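The Tremton gauge read 32 at dusk, 3 below the line at which the lower sluice had to be opened. The keeper logged it and set the alarm for 2000 hours. 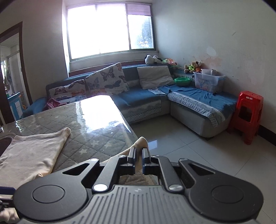

Water reached the line early. The keeper heard it in the culvert before the alarm sounded, a low note that rose as the pipe filled. At home the table would be as it always was, white stars on gray under the clear sheet, a cream cloth folded on top. The keeper turned the wheel 40 times, checked the seal, and wrote the hour in the log.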